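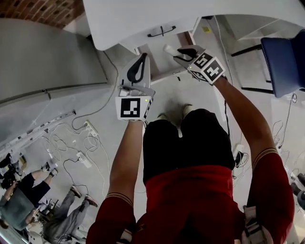
Figure 2. Both grippers in hand at the cabinet station, green light on each.

2.2 Your first session with the hand-held grippers

Welcome to the fun part! At Gratden the packing crew now teaches the Emero arms by doing the job themselves, with a gripper in each hand. You know how a drawer should be opened and loaded, and the arms learn it from you. No programming needed.

1. Sign in with Meifang Bai and collect one left and one right gripper.
2. Turn on both grippers. Wait until each one shows a steady green light.
3. Check that the printed black-and-white markers are clean and flat. Wipe them with a dry cloth only.
4. Slide each hand fully into its handle and open and close the fingers a few times.
5. Face the cabinet with the cable running down past your side, clear of your feet.
6. Pull the drawer by its handle, place the item, and close the drawer at your normal working speed.
7. Say "done" out loud and lower both arms. Repeat for up to 8 minutes, then rest.

Note: Smooth beats fast. If you fumble, just keep going and finish the move. Ruoxi Zheng marks the bad takes afterward, and the good ones are a joy to watch when the arm plays them back on the line.

Note: Teaching time is paid as regular shift time. Crews who finish training move to the Liao desk, where they check the arms' work and step in on odd-sized orders. Lifting drops a lot, and your shoulders will notice!

CAUTION: Power strips and loose cables on the floor are a trip hazard. Look before you step back.

CAUTION: Do not cover the markers with tape, sleeves or fingers. Tracking will stop.

If a light goes out in mid-task, set the gripper down and call Babak Pakzad before restarting.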